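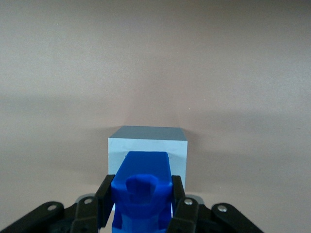
Ginette Cormier objects that a plain block teaches a child nothing, and that a set should be bought for its odd shapes. I disagree. The plain cube is the part that fixes the unit. Every other piece is judged against it: how tall, how deep, how far it sticks out when placed in front.

My second point concerns the surface. Most advice on block play covers the blocks and skips what they stand on. A patterned rug hides edges and tilts anything narrow. A matte, single-color surface shows the outline of a piece and the shadow under it, and a child uses both when setting something down. 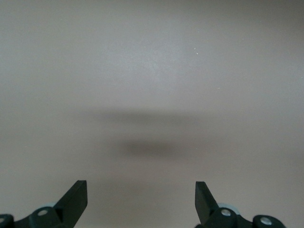 Plain gray surface, with soft shadow and two pale specks.

Dust matters less than people think. I wipe the surface once before play and leave it alone after that. Paper is a fair substitute for a bare top - it creases, but it can be replaced -
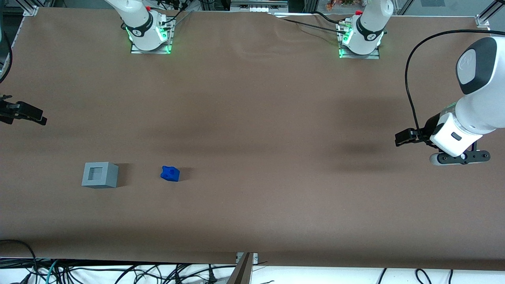
and it costs little enough that a roll bought in February is no great loss if it tears. Tape the corners flat. Then put out two pieces, one plain and one irregular, and wait. The Birley set has 105 pieces and the Plerkimura set 243, and I would open neither box all the way on the first day.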